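Teaching by hand and teaching by remote: notes from the Condport bench

Since the last newsletter the Condport bench has been used almost entirely for demonstration work. The aim was to compare two ways of showing an arm a short pick-and-place task. In the first, the operator takes hold of the arm and moves it through the job with the motors slack. In the second, the operator sits at a desk and drives the arm with a hand controller, watching the wrist camera feed and nothing else. Both methods end with the same sort of record: joint positions, gripper opening and wrist images, all stamped against one clock. The Bornosstead site will repeat the exercise with its own operators, and this item sets out what they need to know before they start.

The task

The task was kept plain. One object is placed on a grey ribbed surface. The arm approaches from above, closes two fingers on the object, lifts it, carries it to a marked area and lets go. A demonstration counts as complete when the object is released inside the marked area and the fingers have opened fully. Any demonstration in which the operator has to stop and start again is discarded whole. We do not cut out the bad section and join the ends, as the joins show up later as jumps in the recorded motion.

Objects were chosen to be awkward in small ways. Boxes and blocks are forgiving: the fingers meet flat sides, and a grasp that is a little off centre still holds. Rounded toys are less so. The sides fall away from the fingers, and anything attached to the body changes where the fingers can go. The operators were told to choose the grasp themselves and to keep to it for the whole session, so that one session would not contain several answers to the same question.

Hand guiding

Hand guiding was quicker to learn. Operators produced usable records within their first session, and the approach paths were short and direct. The operator can see the object from any side and feel contact through the arm, and this shows in the closing phase, where the fingers slow down at a sensible distance.

There are two drawbacks. The first is that the operator's own hand and sleeve can enter the wrist image, particularly on the approach. A policy trained on such images may come to expect a hand at the moment of grasping, and there will be none when the arm runs alone. Operators at Condport now hold the arm behind the second joint from the wrist, which keeps them out of view at the cost of some fine control. The second is that the operator acts on things the camera does not record. If the grasp is corrected by looking from the side, the reason for the correction is missing from the data.

Remote control

Remote control removes both problems and adds others. The operator sees what the wrist camera sees, so every correction has its cause somewhere in the images. Against that, depth is hard to judge. Early remote sessions show a pattern of hesitation just above the object, followed by a short drop and a second hesitation. The Ackermann controller we use has a fine mode which scales movement down, and most operators left it on for the last part of the descent. This made the grasps cleaner but stretched the records. Some of the longer ones were mostly waiting.

Operators asked for a side camera. We decided against it for this round, on the grounds that the trained arm will have only the wrist view to work from. A second camera on the operator's desk would bring back the same hidden information that we were trying to remove. What did help was attention to cues already in the wrist view. A seam or a moulded edge gives the operator a line to align with. Shadow on the surface gives some indication of height, provided the lighting has not been changed since the start of the session. The fingers themselves are the best reference, and operators who watched the gap between finger and object did better than those who watched the object alone.

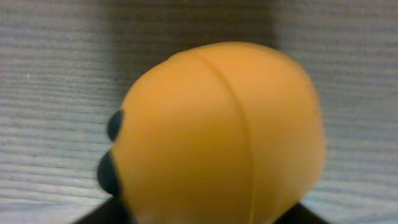 Wrist view with the orange object between the gripper fingers. The seam serves as an alignment line.

The closing phase is where the two methods differ most. With hand guiding the fingers tend to arrive already centred. With remote control one finger usually makes contact first and the object shifts slightly before the second finger meets it. We have kept these records. A small shift at contact is normal for an arm working from a wrist view, and the trained policy needs to have met it. Records in which the object rolled away or turned over were discarded under the rule given above.

Projections from the body of an object deserve a note of their own. If a finger comes down beside a projection, the wrist image can look acceptable while the fingertip is resting on the projection instead of passing it. Operators should open the fingers to full width before descending and, where there is a choice, bring the finger down clear of the part that sticks out. If the finger does catch, the demonstration is stopped and discarded. Pressing on through the contact is bad for the fingertip pads and teaches a motion we do not want.

Recording and checking

Each session at Condport consists of 26 demonstrations by one operator using one method. That number was settled by trial; beyond it, operators began to take short cuts on the lift, swinging the object sideways before it had cleared the surface. There is a break of five minutes half way through. The object is put back by hand between demonstrations, in a new position and at a new angle each time, and the operator stays away from the controller until the bench is clear.

Records are passed through Alley, our checking script, at the end of each session. Alley looks for dropped images, gaps in the clock and gripper values that do not change when they should. It does not judge whether a demonstration is any good. That is still done by a person watching the replay at four times normal speed and slowing down for the grasp. The replay takes less time than might be expected and has picked up several faults the script passed, among them a loose camera mount which tilted the view a little further with each lift.

The target for the combined set is 1000 accepted demonstrations, divided equally between the two methods and the two sites. Condport will carry on with its share while Bornosstead sets up.

Points for Bornosstead

Fix the lighting before the first session and leave it alone. Cover any window that throws moving light on the bench.

Check the camera mount with the hex key at the start of the day and again after the break. The screws should not turn.

Log the method, the object and the operator number in the session header. Records without a complete header are rejected by Alley and cannot be repaired afterwards – the fields are part of the checksum.

Let new operators begin with hand guiding, even those who will later work only by remote control. Having moved the arm through the task, they make fewer large errors at the controller.

Do not clean up the recorded paths. Smoothing was tried in October on a small batch, and the trained arm closed its fingers too early in most runs, the smoothing having moved the slow part of the approach away from the point of contact.

Spare fingertip pads and the current version of the operator sheet will go over to Bornosstead with the next equipment box, which leaves Condport on Monday. The sheet includes the revised hand position for guiding. Older copies show the hand at the wrist and should be thrown away.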